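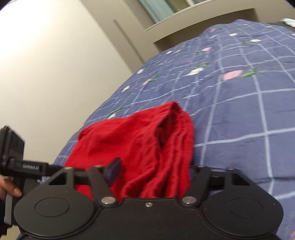
2 Jul 2023
by Nassoro Rweyemamu

Laundry is still the chore I use to judge progress in manipulation, and my view has not moved much since April. Picking up a garment is close to solved. Folding it is another matter, and putting it away is barely attempted.

The difficulty is state estimation. A mug has a pose with six numbers in it. A piece of red cloth bunched on a checked bedsheet has as many configurations as you care to model, and most of the useful information is hidden in the folds. The sleeve or hem you need may be under two layers of the same colour. A two-fingered gripper can pinch a ridge of cloth well enough, but it has no good way of knowing whether it has pinched one layer or three. Patterned bedding makes segmentation slightly worse, although a saturated colour on top helps.

Emese Szekeres and I spent a winter on this at Rakbridge, using the Tolon arm and a folding planner we called Gruvton. We logged 728 attempts at a plain T-shirt fold. The result met our tolerance 203 times. The tolerance was generous; my neighbour would have refolded half of them. Median time for a completed fold was 5 minutes, against a few seconds for a bored teenager.

Failures were mostly at the regrasp. The first pick was fine, the lift was fine, and then the second contact landed on the wrong layer and the whole thing rolled up on itself. Faster motors would not have changed that. Better tactile sensing might.

Learning from human demonstrations looks more promising to me than our planner did. A person holding a gripper has to work within the same two fingers, so the trajectories transfer with less fudging. It also shows how much people regrasp, shake and smooth without thinking about it. Emese disagrees on how much data is needed. She says tens of thousands of garments, and I say fewer, provided the fabrics vary enough.

For now I'd trust a machine to clear clothes off a bed and into a hamper, with supervision. Fitted sheets I would leave alone for a good while yet.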